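Hello again, neighbors! Charmaine Naidoo here, filling the kitchen corner of the Polthorpe newsletter while Ruan Lekota is off visiting his sister (he'll be back in November with his soup series, so hang on to your leeks).

I've been thinking about washing up by hand. My dishwasher quit on me in the winter and I kept meaning to get it fixed, and then I kind of stopped minding. My grandmother had a little household booklet from 1955 that gave seven pages to doing the dishes. Seven! Glasses first, then silver, then plates, and the greasy pans dead last. I laughed at it for years and now I do it exactly that way. 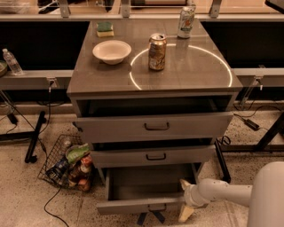 Polthorpe Neighbors, Issue 7, page 2

So, sponges. I used to grab the green side for everything and I ruined a good nonstick skillet doing it. Yellow side for bowls and glasses, green side for the stuff that's baked on, and go easy even then. Wring it out hard when you're done and stand it on its edge. Mine lasts so much better now, and it doesn't get that awful smell!

Fumiko Uchida swears by a cotton cloth and thinks sponges are a waste of money. We argued about it all the way home from the Mokgethi Street market. I did try the cloth for two weeks, and it's lovely on glasses, but oatmeal beat it every time. Soak your oatmeal bowls, people. Cold water, right away, before you even sit down with the paper. 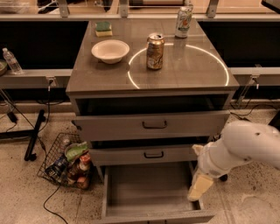 A sponge, a bowl and two drink cans on the counter.

Two more little things. Give your cans a quick rinse before they go in the recycling, and use the leftover dishwater for it while it's still in the sink. And change the water sooner than you want to. I'm terrible at this one, I always think I can squeeze in one more saucepan.

Zinash Araya wants to hear how you all get tea stains out of mugs. I use baking soda and a bit of patience. Drop your tips in the box by the library desk and I'll pass them along to her.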